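Changes to kitchen hire at Clesthorpe Community Centre

April 23, 2015

The Centre advises all hirers that revised conditions for use of the shared kitchen take effect from the first day of next month. The conditions were adopted following the review of facilities completed in February and apply equally to regular and casual bookings.

Hirers are asked to observe a minimum booking of two hours. Setting up and cleaning are to be completed within the booked period, and the kitchen must be vacated by 6 pm on weekdays. A refundable bond of $60 is payable by casual hirers at the time of booking. Groups from the Fodon and Dallden neighbourhoods retain their existing concession rates.

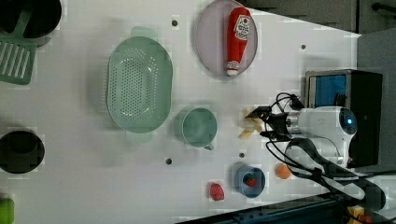
A plate and ketchup bottle on a white tabletop.

Food left in the refrigerator must be labelled with the name of the group and the date – unlabelled items will be discarded at the end of each week. Rubbish and recycling are to be taken to the bins beside the Buenaventura Street entrance.

Kitchen bookings totalled 1,971 hours last year. Organisations wishing to change a standing booking should notify the office in writing at least 7 days in advance.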